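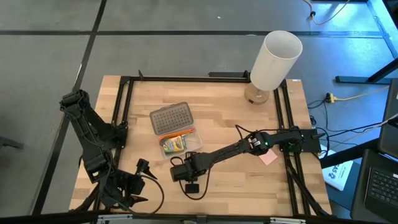

Butcher-block top, strips running left to right.

Threads > Taras Didenko > Wood movement, part 2

Search posts, people, tags

Continuing from Monday. Several people asked why a wide wooden top that was flat in the shop goes crooked in the house. Most of the time the top is fine and the fastening is wrong.

Wood changes size with humidity. Along the grain the change is small enough to ignore for furniture. Across the grain you have to plan for it.

On a long top with strips running the length, that means the depth moves and the length stays put. Front to back is the only direction you need to worry about.

Gluing up strips does not cancel the movement. Each strip still swells and shrinks across its width, and the total adds up. What the strips do is keep one badly behaved board from cupping the whole panel.

So the fastening has to hold the top down and still let it slide front to back. Three common ways: slotted holes, figure-eight washers, wooden buttons in a groove. All of them work. I use slots because I can cut them with a drill and a file.

Slot direction: across the grain. I have seen a commercial base (Stalar, older version) with the slots cut along the grain. They do nothing that way. If you own one, file the holes out.

Fix the center, float the edges. One round hole in the middle of each cross rail, slots everywhere else. The top then grows equally toward the front and back. If the back sits against a wall, put the fixed row at the back and let the front edge do all the moving.

Screws: pan head with a flat washer. A countersunk head centers itself in the slot and locks it. Snug, then back off a quarter turn. No glue between top and base.

Finish both faces. An oiled top with a bare underside takes on moisture faster from below, and the edges lift. Same number of coats on each side. End grain gets extra because it drinks.

My own log, for what it's worth. Faltwood panel, 500 mm deep when it was delivered in March. I measured with a steel rule at both ends and in the middle. By late summer it was 2 mm deeper. The joints stayed closed and the slots took all of it.

Second panel, from Bhat, same depth, screwed tight through round holes by a previous owner. It split along a glue line near the back. I cut the split out, reglued, and remounted it on slots. No trouble so far, but it has only been through one winter.

Someone asked about metal frames. Same rule. Metal does not follow humidity, so the slots matter at least as much as on a wooden base.

Someone else asked about breadboard ends. They can work on a top like this if you pin the middle and slot the outer pins. I would leave them off. At the wet end of the year they sit short of the edge and catch your sleeve.

Acclimation: leave the panel in the room it will live in, on stickers, air on both faces. Do not lean it on a wall, and keep it off a concrete floor.

Jerkotari's chart of movement by species is on page 224 of the shop handbook. Look up your wood, multiply by the depth, and make the slots longer than the answer.

Part 3 will cover flattening a top that has already cupped. Send measurements with your questions, please, and say which way the grain runs.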